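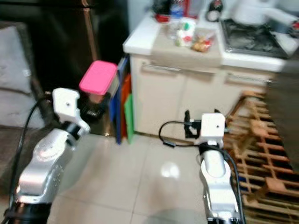 Skanik wrote that leftovers keep just as well in a small fridge, provided you leave space on the shelf and put the lid on tight. I hope so! We moved into a tiny place in June and the kitchen came with a little refrigerator, and I'm used to a great big one. Where should a box of leftovers go, on the shelf or down at the bottom? 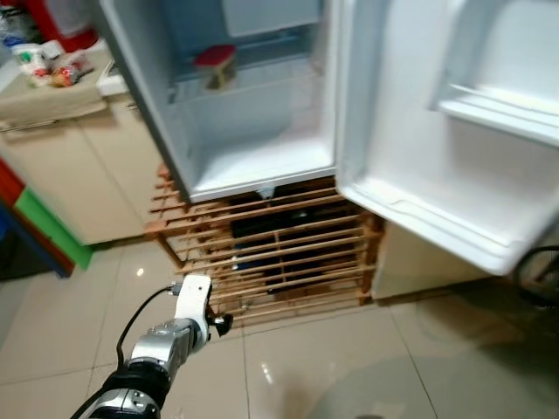
2 replies

Sitompul
Hello and welcome! I've cooked for one for years, and I always put leftovers on the clear shelf, toward one side, where I'll see them the minute the door opens (otherwise I forget them, and then it's a sad little box). Let the food cool a bit first, but don't leave it out longer than 2 hours. A colored lid helps too, red or pink, anything that stands out. Oh, and eat it within 3 days. 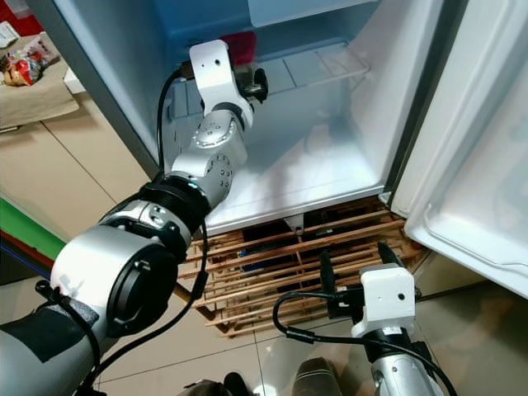

Jutham

Shelf. The door is the warmest spot, so keep that for ketchup and such. While it's nearly empty I'd give the inside a good wipe with warm water and baking soda, then dry it well, right into the corners and the folds of the gasket.
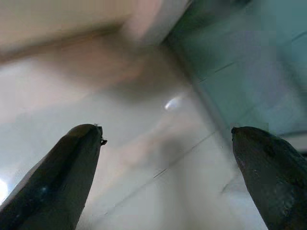 Smooth white surface, bright with reflected light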